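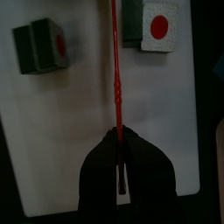 Two of the green blocks, and the thin red stick with the twisty bit.

I have been putting off the odds-and-ends box since February, and if you have been reading along for any length of time you will know that is not unusual for me. It lived on the bottom shelf by the back door, and every time I went looking for a birthday candle or a spare button I came away with a handful of something else entirely. So last week, with the rain coming down and a pot of soup on, I finally decided that everything small and colorful in this house was going to be spread out on a white surface and looked at properly.

I am a great believer in the white surface, by the way. My old table is so dark and so scratched that little things just vanish on it. Put the same things on plain white and all at once you notice them! I had forgotten how nice the green blocks are, for instance. They are such a dark green that the front looks nearly black in a dim corner, and then you catch the red dot on the side and it cheers the whole thing up. They came home with me from the Fledcombe rummage sale in a paper bag marked 9, and I have never found out whether that was the price or part of some numbering system of their own.

The red stick came from the same sale, I think, or possibly the one at Lostham the year before. It is slim and smooth for most of its length and then goes all ridged and knobby in one stretch, like a tiny banister. I have used it to prop up a seedling, to fish a ring out from behind the radiator, and once (very briefly) as a hair stick. I could not tell you what it was made for and I have stopped asking people. It stays.

My rule for sorting, which I borrowed from an old Tultico housekeeping booklet I picked up for 17 cents years ago, is that color comes first and use comes second. The booklet puts it more grandly than that and goes on for pages about linen. But it works for small stuff. I make a red pile, a blue pile, a green pile, and then a pile I call "later," and I am not allowed to leave the table until "later" is smaller than the others. I set the kitchen timer for 7 minutes per pile – I never stick to it, but I like hearing it tick.

Red was the biggest pile this time, and that is how the little drawer box got back into use. I have always been fond of that box. It has a light wood frame and a red front with one round silver knob, and it is small enough to tuck anywhere, which is also how I managed to lose track of it behind the cookbooks for most of the summer.

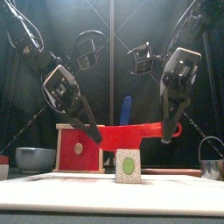 The little drawer box with its silver knob, and the big red thing with the ring handle on top.

The big red piece is far too long to go in the drawer, of course, so it sits on the lid for now. I love the shine on it. One end is wide and a bit like a bowl, and the other has a grip and a ring you could hang it up by, so I may put a hook for it on the side of the Pearce cupboard and be done. The blue one with the rounded top has no home yet either. I tried it in the utensil crock and it looked so out of place among all the wooden spoons that I took it straight back out again.

The soup was a little overdone by the time I got to it, but "later" is down to a few buttons and a length of ribbon. Next I want to tackle the string drawer, and after that the jar lids. I must own 100 jar lids and no more than a dozen jars.

Recent posts
Soup for a wet week
What I brought home from Lostham
The Pearce cupboard gets new hinges
Shelf paper, and why I still bother
A very small garden in February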